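4. Laying the table: where people put the fruit

April
Efa Rosser
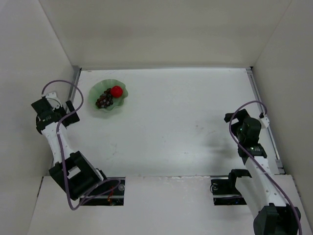 Figure 4. The green bowl on the white tabletop, holding the purple grapes and a round red fruit. The left part of the bowl is empty.

I started this part of the study thinking the bowl would be the dull bit. I'd spent months on plates and cutlery (see Section 3) and I only put fruit in because my colleagues at Nustton kept asking for something you'd find in an ordinary kitchen. Well, I was wrong, and I've now got more notes on fruit than on forks!

The set-up we kept coming back to is the one in Figure 4. The bowl is pale green and fairly shallow, with a wavy rim, and it sits near the far left corner of the table so that most of the white surface stays clear. I like the colours together, I'll admit that – dark grapes and bright red fruit against the green are very easy to tell apart, even when you're looking quickly. We did try a white bowl in the pilot and people complained that it vanished into the table.

What I wanted to know was how people share out the space inside a bowl when they've only got a couple of things to put in it. Each person had 2 fruits and was asked to "put them out as you would at home", with no other help from me. We had 72 people through in all, which gave us 166 finished bowls once the repeat visits were added in. Lei, our name for the sorting sheet we used, has one line per bowl and boxes for touching, leaning, left, right and middle.

The figure shows the arrangement I've called "huddled". The grapes lie right beside the red fruit, slanting away from it towards the lower left of the rim, and there's a patch of bare green left over on the far side of the bunch. I had expected people to go for balance, one fruit on each side with a gap between them, and plenty of the earlier writing on table laying (Rondska especially) takes it for granted that they will. Our huddled bowls were much more common than that would suggest. Several people told me a gap in the middle looked "like somebody had already been at it", and I can't say I disagree.

Grapes are awkward, mind you. A round fruit has no front or back, so there's only the question of where it goes, but a bunch has a direction and you have to decide what to do with it. I went back and forth on whether to score the slant on its own and in the end I did, using the long line of the bunch and ignoring any odd grapes at the sides. The Jisinine scale we'd used for cutlery was no use here at all – it wants straight edges – so Section 4.2 sets out the simpler one I drew up one Wednesday afternoon and then tested on the pilot bowls.

Contact: Efa Rosser, Nustton | © Nustton, all rights reserved | Back to top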